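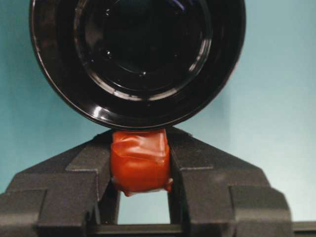 When does the Pallska building set go on sale?
The set reaches stores in October, with online orders opening the same week.

Mar 23, 2022

Toy maker Skorkport will bring its first app-linked building set to stores this fall after two years of testing in schools and after-school programs. The set, called Pallska, is meant for children ages six to ten and comes with 90 snap-together parts, a motor block and a battery pack.

Children build a vehicle or a crane from the parts, then use a tablet to tell the motor block what to do. Commands are shown as picture tiles, so a child who does not read well yet can still put a sequence together. The app works without an internet connection once it has been installed, and it does not ask for a child's name or email address.

Skorkport said the basic set will be sold in 1429 stores in its first season. An expansion pack with gears and a second motor block will follow next spring. Prices have not been announced.

Aqeel Rizvi, who leads product design at Skorkport, said the early versions relied too much on the screen.

"Kids in the first test groups spent most of the hour on the tablet and very little of it building," Rizvi said. "We took out the animated characters and the reward badges, and the building time went up."

The company worked with 200 families on the final round of testing. Parents were asked to keep a short diary of how often the set came out of the box and whether adults had to help. Skorkport plans to post a summary of the diaries on its website before the set ships.

The app was written by Statico, a small software studio that has made reading games for tablets. Tomomi Tanabe, the studio's lead developer, said older tablets were the hardest part of the job. Many families hand down a device that no longer gets system updates, and the team wanted the app to run on those too. A list of supported models will be printed on the side of the box.

Sulastri Oei teaches second grade and used a test version in her classroom last year. She said her students were quick to learn the tiles but needed help with the battery door, which closes with a screw.

"I kept a screwdriver in my desk drawer the whole term," Oei said. "The pieces held up fine. I would like to see a bigger storage tray, because the one that came with our set did not fit everything once the models were half apart."

Rizvi said the tray has been made deeper for the retail version. The screw on the battery door will stay for safety reasons.

Retail chain Kakakhel will have demonstration tables in its larger stores during the first two weekends of sales. Lai-ching Hung, a toy buyer for the chain, said staff will be trained on the app beforehand. Families can try the set at the tables without signing up.

Schools that want a classroom pack can contact Skorkport's education desk. Orders for those packs open in the summer.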